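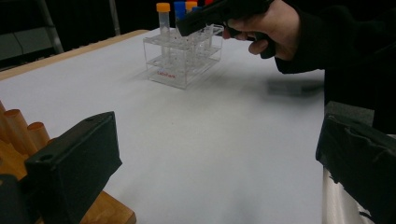
Bench Gallery: The Sorting Table at Sirnesden

Welcome to our gallery page! We are a small teaching lab, and the sorting table is where every new group starts. I love this corner of the building. It's a plain white tabletop and a clear rack, and then you get those bright caps - orange, blue and red - and the whole table looks cheerful.

The rack
Clear acrylic, two tiers, and the tubes stay in view all the way down. We tried metal racks in the Arnell room for years and I wouldn't go back. There's a little red label low on the front too, which makes a handy way to tell front from back.

The caps
Five tubes with caps in orange and red, plus two shades of blue! The darker blue is my favorite. Groups sort by color first and then by number, and a good team can get through 27 tubes before the break.

The tabletop
Smooth, matte white with a light wooden rim. Even a clear tube is easy to find on it, and it wipes down in seconds. I'd happily have one in the Flendia room as well (I keep asking).

Coming in June
We're adding 10 more places to the beginners' session, and the Rothe shelves will finally be up, with space for 2,000 tubes. More pictures then - I can't wait to fill this page!

Page updated 19 April 2025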